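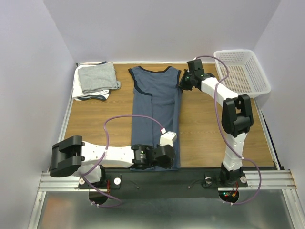

*Two-arm folding cell with a sleeveless top on the table, side panels folded in.*

# Tuning the fold sequence for sleeveless garments

Written by Kiri Costigan, Mar 13, 2022. Tested with the Akus planner, release 3.

The default sequence in Akus was written for T-shirts. It looks for two sleeves, folds them across the chest, then folds the sides. On a tank top it finds no sleeves and stops with `NO_GRASP_PAIR`. You can fix this in the config file without touching the planner code.

## Before you start

- Home both arms and clear any old faults.
- Run the table calibration if either base has been moved.
- Back up `fold_sequence.yaml`.

## 1. Change the grasp targets

Open `fold_sequence.yaml` and replace the sleeve targets with armhole targets:

```yaml
garment: sleeveless
grasp_left: armhole_lower
grasp_right: armhole_lower
side_fold: inward
max_retries: 2
```

Contrasting trim helps a lot. On a slate-blue top with dark bands at the armholes, the edge detector has a clear line to follow. For tops with no trim, set `edge_source: depth`.

## 2. Mask the rest of the table

The segmenter will pick up other cloth if you let it. Draw the workspace mask so that it leaves out the finished stack at the upper left and the basket at the upper right. Save it as `mask_main.png` and reload the perception node.

## 3. Set the arm order

Only one arm should work near the garment's center line at a time. Set `arm_order: alternate` and keep the clearance at 100 mm. Quentin Lecomte tried a smaller value and the planner started rejecting paths for the second arm.

## 4. Dry run

Run the sequence with the grippers disabled:

```
akus run fold_sequence.yaml --dry
```

Check the overlay in the viewer. Each grasp point should sit on the armhole edge. If a point lands on a wrinkle in the chest area, raise `smooth_kernel` by one step and run it again.

## 5. Live run

Remove `--dry` and keep a hand near the stop button for the first few garments. The log prints one line per grasp. A retry shows as `R1` or `R2`, and after that the arms return home.

Known issue: the hem fold still uses the T-shirt length, so long tops need `hem_offset` set by hand.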